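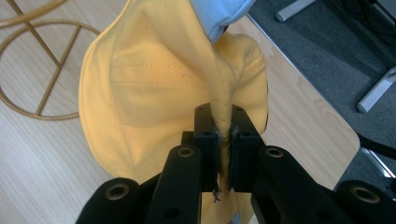

*The yellow bucket hat, fairly crumpled.*

I've been carry-on only for three trips now, and I still don't believe in it.

I say believe because that's how people talk about it. My cousin Conceição Paiva converted a couple of years ago and can't hear the words "checked bag" without wincing. She sent me the Canow packing guide, all 40 pages of it, with the good bits highlighted. The good bits were mostly about socks.

The claim goes like this. You take one small bag, you walk straight off the plane, you save a fortune, and you feel free. I'll grant the walking straight off. I did enjoy going past the carousel in May with everyone standing there looking miserable. Then I waited for Conceição, who had been seated 20 rows behind me, and then we both waited for the train, which didn't care what size our bags were.

The saving I'm less sure of. Before the first trip I bought a bag that fits the airline's sizer, because my old one was 2 centimetres too deep. Then packing cubes, then the little bottles, then a travel towel that feels like drying yourself with a raincoat. I'd spent well over $100 before I'd left the house, and the fare with a checked bag would have been $40 more each way. You can do that sum yourself. Conceição says it pays off over time. So does a boat, according to people with boats.

And the cubes. I'd like someone to explain the cubes to me slowly. They are bags that go in your bag. The Wamier ones I bought have a second zip that is supposed to squash everything down, and it does, in the sense that the cube gets thinner and also turns into something like a brick with round corners. The weight stays exactly the same. Airlines have worked this out and now weigh the thing as well as measuring it, so I stood at a counter in Adelaide putting on a second jumper and a coat while a man behind me sighed. I was told this would feel like freedom.

What bothers me most is the clothes advice. Every guide says to pack neutrals so everything goes with everything. Grey, navy, black, a white shirt if you're feeling wild. I tried it once. I look at the photos from that trip and I can't tell the days apart. I appear to have gone to Portugal in one outfit and stood in front of different walls.

So now I take some colour and put up with the creases. The guides also say don't take a hat, buy one there if you need it. I don't have a normal-sized head, and the ones at tourist shops sit on top of it like a lid. A soft hat squashes into any gap, gets wrecked, and comes good enough after a day on somebody's head. That is more than I can say for linen.

There was a long comment thread under my last post about this. Rosário Pacheco wrote that I should try rolling instead of folding. I have tried rolling. I've tried the thing where you wrap all your clothes around a central pouch like a cabbage. In my experience clothes take up the room that clothes take up. Nele Van der Linden asked whether I'd looked at merino, and yes, I have, and I've looked at the price of merino too. Two people swore they wear one T-shirt for a week and it doesn't smell. I'd want to hear from whoever sat next to them.

To be fair to the other side, a few things have stuck. I no longer take a hair dryer. I take one book and swap it when it's done, although this left me reading half a thriller in Dutch, which I don't speak. I've given up on "just in case" shoes, and I miss them less than I thought – once in three trips, at a wedding lunch I hadn't known was a wedding lunch.

Next one's a longer trip, and I'm tempted to check a bag. A big ugly one with wheels, and room to bring home a decent bottle of olive oil, since you can't take that through security in hand luggage and no guide I've read has an answer for it. Conceição has offered to come round and help me edit my pile down. I've told her she's welcome to come round.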